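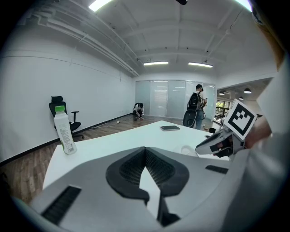
22.7.20

Leimversuche, Fortsetzung. Der Knochenleim von Bunex ist endlich da, zwei Beutel zu je 450 g, einer davon schon im Karton aufgeplatzt. Riecht wie erwartet, also nach nassem Hund in geheizter Kirche. Die Kolleginnen aus der Papierwerkstatt haben sich bereits gemeldet und um geschlossene Türen gebeten.

Angesetzt: 300 g Perlen, kaltes Wasser bis knapp darüber, quellen lassen. Im Februar hatte ich das abgekürzt und gleich warmes Wasser genommen. Ergebnis war ein Klumpen mit trockenem Kern, der heute noch als Türstopper dient – seine Klebkraft am Fußboden ist übrigens tadellos.

Probe 1, Buche auf Buche: zieht ordentlich an, Fuge dicht.
Probe 2, Eiche auf altem Furnier vom Sasberg-Schrank: Furnier wellt sich. Zulage war zu kalt, meine Schuld. Morgen mit angewärmter Zulage wiederholen, Zeitungspapier dazwischen nicht vergessen (diesmal wirklich).
Probe 3, mit einem Schuss Essig für längere offene Zeit: bleibt länger offen, riecht jetzt aber nach nassem Hund mit Salat.

Leimtopf: Der Thermostat behauptet stur, alles sei in Ordnung, das Thermometer ist anderer Meinung. Ich glaube dem Thermometer. Brellgate will für das Ersatzteil fast so viel wie für einen neuen Topf und nennt das Kundenservice. Vorerst Wasserbad auf der Kochplatte, Deckel drauf, alle halbe Stunde rühren.

Offen:
Zwingen von der Srisuk-Kommode erst morgen früh lösen, bitte auch nicht »nur mal kurz«.
Leimpinsel auswaschen. Der mit der Blechzwinge rostet und färbt den Leim, kann weg.
Angesetzten Rest in den Kühlschrank, beschriftet. Er sieht Aprikosenmarmelade sehr ähnlich.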